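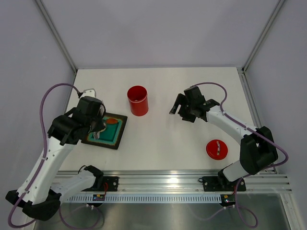 The Mellmont Wipe-Down Board is a sheet of white that you put on top of a worse surface. We have tried to write a more exciting sentence than that and given up. It was drawn up by Tala Srour for her own craft room, after a bottle of walnut ink went over on a table she had inherited and was supposed to be looking after. A white rectangular top shows every crumb, thread and dropped bead, and against a pale lavender-gray back wall it looks a good deal calmer than the person working at it. Some customers find this restful. Others order the tan.

Size and weight
The standard board is 905 mm by 530 mm and 10 mm thick. It fits most desks and overhangs the rest. The small board is 530 mm by 300 mm and suits a kitchen counter, a windowsill with ambitions, or a child.

Finish
Matte on both sides. Water-based paint, glue and coffee come off with a damp cloth if you get to them the same day. Permanent marker does what it says on the pen. Please don't use scouring pads and then write to us about the scratches. A-yeong Gil answers those emails and she has a folder.

Colors
White, Moffat Tan, and a green called Korura that looks blue in the evening.

What it won't do
It is not a cutting board for food. It is not heatproof, so keep irons and glue guns on a stand. It will not stay put on a glossy table without the Grinine grip strips, sold separately, a decision we still get letters about.

Care
Store flat or upright. Leaning it at an angle behind a door for a winter will give you a very wide, very shallow bowl.

Delivery and returns
Boards ship flat in roughly a week. Unused boards can come back within a month in the original carton, which is large, so think before you flatten it. The tan is out of stock until November.

Page last updated 27 Aug 2020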